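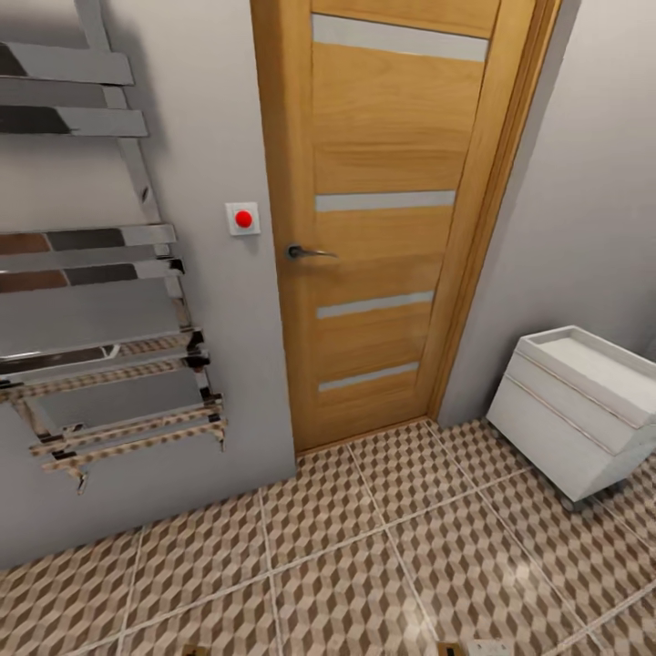 Vellby Robotics – Simulation and Test Team

Filed under: Troubleshooting / Simulated Rooms

6.3 Recovering from a false stop at the bathroom door

In the Vellby bathroom scene, the robot can halt short of the door and report fault 229 (obstacle in path). The usual cause is the chrome towel rail to the left of the door. Its lower bars mirror the cube pattern of the floor tiles, and the depth filter reads the reflection as solid floor at the wrong distance.

CAUTION: Do not clear fault 229 with the drive enabled. In release 57 the base resumes at its last commanded speed.

1. Pause the simulation and disable the drive.
2. Save the log. Keep at least 1000 frames before the fault.
3. Open the depth view and look for points behind the left wall plane.
4. If such points are present, set the rail material to "reflective – ignore depth."
5. Check the white drawer cabinet on the right. Its collision shape must include the casters.
6. Clear the fault, enable the drive and repeat the approach at low speed.

NOTE: The red button on the wall plate between the rail and the door is scene geometry. It is not linked to the emergency stop. Use the stop on the operator panel.

If the fault returns after step 6, send the log to Eimear Sheehan and quote ticket 344.

Shares: 4 | Comments: 2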